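Impressão sai com os pretos empastados, no ecrã está tudo bem

Publicado em 28 de fevereiro de 2022 por mgs_viseu

Boa tarde. Tenho uma Kutance a jato de tinta com quatro tinteiros, comprada em setembro, e uso-a sobretudo para imprimir apontamentos e algumas folhas com imagens para encadernar. Com texto não tenho queixas. O problema são as imagens escuras: tudo o que no monitor é cinzento-escuro sai preto no papel, e as zonas pretas ficam com um brilho irregular, como se levassem tinta a mais. A folha fica ondulada desse lado.

Já fiz a limpeza das cabeças duas vezes e o alinhamento uma vez. O teste de injetores sai completo. O papel é Florkano normal, de escritório, e no controlador tenho escolhido «Fotográfico brilhante» com qualidade máxima, porque pensei que assim teria mais detalhe. Imprimo a partir de PDF. O monitor está com o brilho no máximo.

Queria saber se é defeito da impressora, se é dos tinteiros (são compatíveis, da Moltatach) ou se há alguma definição que me esteja a escapar. Não queria gastar mais tinta em tentativas.

Farhad Golestani

A impressora parece-me bem. Se o teste de injetores sai completo, não faça mais limpezas, que só gastam tinta.

O primeiro erro está no tipo de papel. Ao escolher «Fotográfico brilhante», o controlador manda a quantidade de tinta que um papel revestido aguenta. O papel de escritório absorve-a e espalha-a, os pontos juntam-se e os cinzentos-escuros fecham. A ondulação vem daí. Escolha «Papel normal» e qualidade normal. Em muitos modelos isto também muda o preto que é usado, mas no seu não sei dizer.

O segundo é o monitor. Com o brilho no máximo, as sombras parecem mais abertas do que estão no ficheiro. Baixe-o até uma folha branca ao lado do ecrã ter mais ou menos a mesma luminosidade que uma página vazia. Depois abra a imagem e veja se ainda separa os tons escuros uns dos outros.

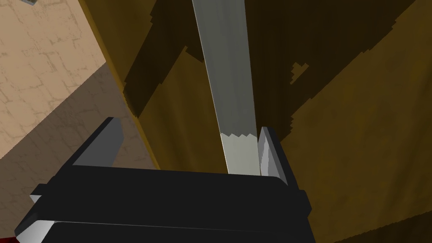

Camadas pretas separadas por uma linha fina cinzento-clara.

Se no ecrã já lhe custa distinguir os tons, no papel normal vão desaparecer. Nesse caso abra as sombras antes de imprimir: na ferramenta de curvas, levante um pouco o quarto inferior e deixe o ponto preto onde está. Não use o comando de brilho geral, que lava a imagem toda.

Para poupar tinta, faça uma tira de teste. Recorte um pedaço escuro da imagem, repita-o lado a lado com correções diferentes e escreva por baixo o valor de cada uma. Deixe secar 10 minutos antes de comparar — a tinta preta muda bastante de aspeto enquanto seca. Quando encontrar o valor certo, guarde-o para esse papel e não volte a mexer.

Beatrice Mushi

Eu trocava os tinteiros. Tive uns compatíveis noutra impressora e o preto saía esverdeado, com os originais passou.

Farhad Golestani

Pode ser, mas ele não se queixa de desvio de cor. Eu deixava os tinteiros para o fim.

dora.p

Tive o mesmo com uma Yazıcı e era mesmo a opção do papel. Acrescento uma coisa: no leitor de PDF veja se não está ativado «Imprimir a cores em preto» ou parecido, que também escurece tudo. E se as folhas são para encadernar, experimente um papel mate revestido só para as páginas com imagens. É mais caro, mas segura melhor os cinzentos e não ondula tanto.

mgs_viseu

Mudei para papel normal e baixei o brilho do monitor. As folhas já saem direitas. Os cinzentos ainda estão um pouco fechados, vou fazer a tira de teste com as curvas.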